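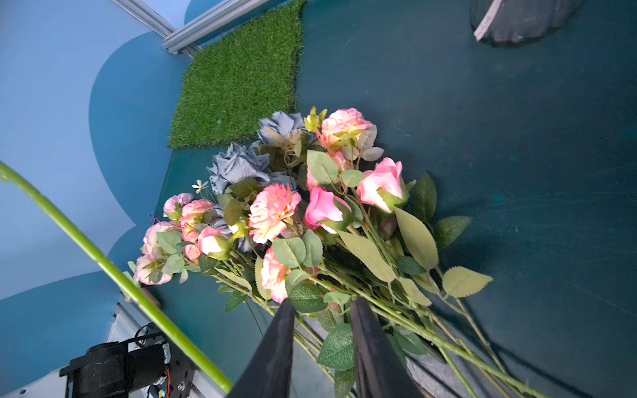
Wrist view over the bouquet, flower sorting task

Posted by sosano_fan, Jun 7, 2022
Hello all, and thanks for the kind words on my last thread! We've now tried the relabelling method Ngân Kim suggested, where you go back through the demos and mark the moment of the grasp by hand. I did 300 out of our 1,308 and trained on those alone, and I have to say the policy is noticeably calmer near the stems than the one trained on everything unmarked. Very happy, if a bit cross-eyed.

grerkalholm
Lovely work, but I'm not convinced it's the labels. You went from 1,308 down to 300, and I'd bet you picked the tidy ones without meaning to. Did you train on the same 300 with no marks?

sosano_fan
Fair point, no I didn't. Will set it going tonight.
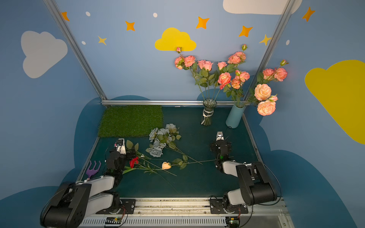
Grasp marks matter most, I think, when the fixed view can't settle which flower is being reached for. With the stems crossing over each other in the middle of the table like that, and a gripper hovering over the loose blooms, I'd struggle to say myself what it was after.

rai_7
I'm with grerkalholm on this one, sorry. We did much the same on Clurier and the gain went away once we ran 2 more seeds. Do post the unmarked run though, good or bad, I'd love to see it.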